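## 4. Installing the Kastholm countertop dish rack and drain tray

Please read this section to the end before you open the bag of small parts. The rack comes in two packages. The larger one has the wire basket and the drain tray, the smaller one has the spout, four rubber feet and the cutlery cup. If one of the parts is missing, do not use a part from an older Kastholm set, the holes are at a different distance.

### 4.1 Choosing the place

The rack needs a flat surface beside the sink. The spout must reach over the edge of the sink by at least the width of one finger, otherwise the water runs back under the tray and stays there.

- Keep a free distance of 25 mm between the rack and the wall.
- Do not place the rack next to a gas burner or on top of a warm appliance.
- On natural stone, put a thin mat under the tray. Some stones take a dark stain from standing water.

**Note:** The spout can be mounted on the left or on the right short side. Decide this first, it is difficult to remove later.

### 4.2 Mounting the feet and the spout

1. Turn the wire basket upside down on a towel.
2. Push one rubber foot onto each corner. Wet the inside of the foot with a drop of water if it does not slide well.
3. Pull each foot lightly. It must stay in its place.
4. Take the drain tray and find the two round marks on the short sides. One of them is closed with a gray plug.
5. Press the spout into the open mark until you hear a click. If you want the spout on the other side, change the plug first.
6. Put the tray on the counter with the spout toward the sink.
7. Pour one small glass of water into the tray. The water should leave by the spout in less than a minute.
8. If water remains in the far end, lift this end and place the two flat spacers under it. Repeat step 7.
9. Lower the basket into the tray, with all four feet inside the rim.

**Caution:** Do not press the spout with a hammer or with pliers. The plastic can break in a way that you do not see, and it will leak only after some weeks.

### 4.3 Loading

Start with the plates, on the side with the dividers. Put the largest plates at the end and go smaller toward the middle – the air passes better when the big ones do not cover the small ones. Bowls should lean a little forward so that no water collects in the foot ring.

Glasses go upside down on the flat part. The cutlery cup hangs on the long side, knives with the point down. The maximum load is 600 grams for the cup alone. Very heavy pans should dry on a towel and not in the rack. 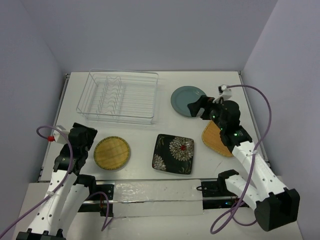 **Can I leave clean plates in the rack overnight?**

Plates can stay in the rack as long as you like, but empty the tray before you go to bed so that the water does not leave a white line.

### 4.4 Cleaning

Once a week, wash the tray with warm water and a soft sponge. For lime, use household vinegar mixed with the same quantity of water, wait ten minutes and rinse well. Do not use chlorine cleaners or steel wool on the wires. The tray and the cup may go in the dishwasher on the upper level, but the rubber feet must be removed before.

### 4.5 Spare parts

| Part | Order code |
|---|---|
| Rubber feet, set of four | Zastel 238 |
| Spout with plug | Zastel 1913 |

Write the code on your order together with the side on which your spout is mounted. Spacers are sent free of charge with every spout.

Section revised by Ehsan Khokhar, Friday, May 4, 2018. Changed from the last edition: step 8, and the distance to the wall.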